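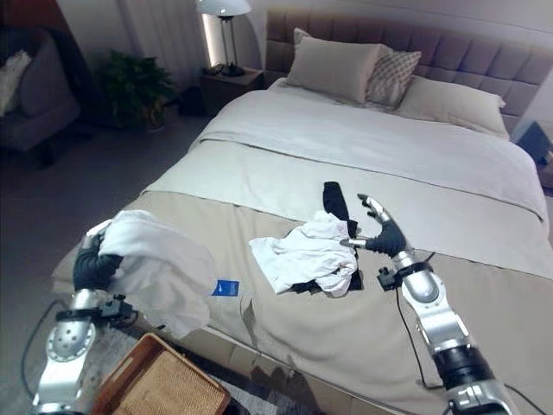 White sheets turning gray after moving to a house on well water

porchlight_mender
Posted 2024-05-02 in Laundry & Linens

Hello all, I have been reading this site for years and never had the nerve to post, so please be gentle with me. We moved out to the Dristel side of the county at the end of last summer, and I brought along every white sheet and pillowcase I own, which is a lot, as I have never bought any other color. My mother kept white beds and I keep white beds. In our old place they came out of the wash looking lovely with hardly any effort from me.

Well, it has been one winter here and they look like dishwater. It isn't stains, exactly. It's an all-over dinginess, and a couple of the older pillowcases have gone a bit yellow along the hems. The towels are stiff too, and the whole lot feels a little waxy when I fold it. My husband says he can't see it, but he would sleep under a tarp and be happy.

What I have tried so far: more detergent (twice as much as I used to use), fabric softener for the stiffness, a hot wash with regular chlorine bleach, and then a second hot wash with more bleach when the first one did nothing. If anything, I think the bleach made the yellow hems worse. I have also tried hanging them outside, which makes them smell wonderful and changes nothing else.

The washer is a Jarkident front loader that came with the house. It seems to run fine. We had the well tested when we bought and the report says the hardness is 21 grains, and there is a line about iron that says "present, low." There is no softener. We had a man out to quote one and he wanted $688 just for the unit, before putting it in, and after the roof we are not doing that this year.

Is there any saving these sheets, or should I give up and buy new? And if I do buy new, how do I stop the same thing from happening all over again? They are all cotton except for one set that is a cotton and polyester blend. Thank you so much for reading all this.

3 answers

tin_bucket_lane
Marked as most helpful

Oh, I feel for you. I went through the very same thing when we moved up the hill from town, and I nearly cried over a set I'd been given as a wedding present. Please don't throw anything out yet. Sheets in that state can usually be brought a long way back, and even the ones that never get perfectly white again will feel much nicer.

What you almost certainly have is buildup. Hard water is full of calcium and magnesium, and those grab hold of the detergent before it can do its job, and the whole mess settles into the cotton along with whatever body oil was supposed to wash out. Then the softener goes on top like a coat of wax (there's your waxy feeling). At 21 grains your water is very hard indeed, so I'm not surprised it only took a winter.

First, please stop the chlorine bleach. You said there's iron in your water, and chlorine bleach and iron are not friends. The bleach turns the dissolved iron into rust, more or less, and the rust stays in the cloth. That would be my guess about the yellow hems, where the fabric is doubled over and holds more water.

Second, put the fabric softener away. I know, the towels! But bear with me.

Now for the soak. You can do this in a bathtub or a big utility sink. I do mine in the tub, one set of sheets at a time, plus the pillowcases that go with it.

Run the tub with the hottest water your tap gives, enough to cover one set with room to swish. Stir in a quarter cup of borax, a quarter cup of washing soda, and half a cup of a powdered detergent. I use Vaster washing soda since it's what our feed store carries, but I can't imagine it matters. Wear rubber gloves. Get all the powder dissolved before the sheets go in, or you'll be picking grit out of the corners.

Put the sheets in clean and push them down until they stop ballooning up at you. Then leave them until the water is cold, four hours or so, and go swish them around with a wooden spoon whenever you happen to walk by. The first time I did it the water went the color of weak tea, and I was equal parts horrified and pleased.

Drain the tub, squeeze what you can out of the sheets (don't wring them hard, it's rough on old cotton), and carry them to the washer in a bucket. Run them through a plain warm cycle with no detergent at all, and an extra rinse if your Jarkident has a button for that. Mine is a different make and calls it something else.

If they are still yellowish after that, the leftover color is probably iron, and for that you want an acid. There are rust remover powders made for laundry, and they work very well, but you must read the package and you must never, ever use them anywhere near chlorine bleach. The fumes are dangerous. With all the bleach you've been running, I would do a couple of plain rinses on the washer with nothing in it before you start, and keep a window open while you work. The same goes for vinegar or citric acid, by the way. People get careless about vinegar because it's food.

For brightening after that, use oxygen bleach, the powdered kind. An overnight soak in warm water is kinder than one hot wash with a lot of it. Check the tag on your blend set, but it should be fine with the same treatment.

As for keeping it from coming back, here is what I do every week. I use a powdered detergent with a good-sized scoop of washing soda added to each white load, and I wash in warm or hot, never cold. I don't pack the drum. Two sheets and the pillowcases is a load for me, even though the machine would take more. I always run the extra rinse. When the sheets start to feel slick again, which for me is two or three times a year, they go back in the tub.

On the towels, a half cup of plain white vinegar in the softener drawer now and then does help with stiffness. Some washer makers don't like it on account of the rubber seals, so look in the booklet if you have it. A good hard snap before you hang them, and another when you take them down, does nearly as much.

Let us know how the first soak goes. I'd start with your least favorite set.

gravelroad_gardener

Just buy colored sheets. I'm only half kidding! I gave up on white after our second year on a well and switched to a sort of oatmeal color and have not thought about it since.

But if you want to keep the white, bluing is what my grandmother used. It's a few drops in the rinse water and it makes things look whiter. You have to dilute it first or you will get blue spots, ask me how I know. It doesn't take anything out of the fabric, so do the soak the other person told you about first.

Also, put lemon juice on the hems and lay them out in the sun.

seven_clotheslines

The first answer is very good and I would follow it. I only want to add a few things, having run the linens for a small guesthouse near the Renaud bridge for a good many years, on water nearly as bad as yours.

Your instinct to use more detergent was right as far as it went. Hard water does need more. But twice the amount of a liquid, in a front loader that doesn't use much water, is very hard to rinse out, and what stays behind collects dirt. A non-precipitating water conditioner is what I would try. It's a powder sold in the laundry aisle or at a hardware store, and it holds the minerals in the water so they go down the drain. Washing soda works a bit differently. It ties the minerals up as a fine chalky solid, and if it isn't rinsed well some of that can end up back on the cloth, which may be part of the stiffness people complain of. Both beat doing nothing. With your numbers I'd spend the extra on the conditioner for the sheets and use the washing soda on work clothes and rags.

Put it in the rinse as well as the wash if you can stand to be home for it. We did that on the good pillowcases only.

Clean the washer too. If the sheets are coated then so is the drum, and so is the little drawer. Pull the drawer all the way out and look behind it. Ours was frightful.

About iron: "present, low" doesn't tell you much, and it can change through the year. April was always our worst month, after the thaw. A sediment filter before the washer won't take out dissolved iron, but it will catch rust that is already in bits, and the housing and first cartridge cost me $55. I changed the cartridge when it looked brown.

I wouldn't bother with lemon juice in the sun on sheets you care about. It does lighten rust marks, but it can weaken old cotton if it's left to dry in, and you end up with a thin place right at the fold. If anyone does try it, rinse it out thoroughly afterward.

And do think about the softener again when the roof is paid off. Ours made a bigger difference to the water heater than to the beds, but I noticed it most in the beds.

Comments

porchlight_mender: Thank you, thank you! I did the tub soak on the guest room set this afternoon and the water was the color of an old penny. I've got them on the line now and I can already see a difference in the flat sheet. The hems are still yellow, so I'm off to find the rust powder. I rinsed the washer out first like you said.

tin_bucket_lane: So glad! Do the hems separately in a bucket if you don't want to fill the whole tub again. And gloves!

gravelroad_gardener: Fair point about the lemon, I only ever did it to dish towels.

mitten_drawer: Does the borax soak work on a white cotton quilt? Mine has colored stitching around the edge and I'm scared of it running.

seven_clotheslines: Test the thread first. Wet a hidden bit with the soaking water, press a white rag on it, and see if any color comes off. I'd use lukewarm water for a quilt and lift it out with both arms under it, as they get terribly heavy.

porchlight_mender: Also, I pulled the detergent drawer out of the Jarkident. I will not be describing what was back there. It's soaking in the sink.

Contact us | Copyright 2024, all rights reserved | Back to top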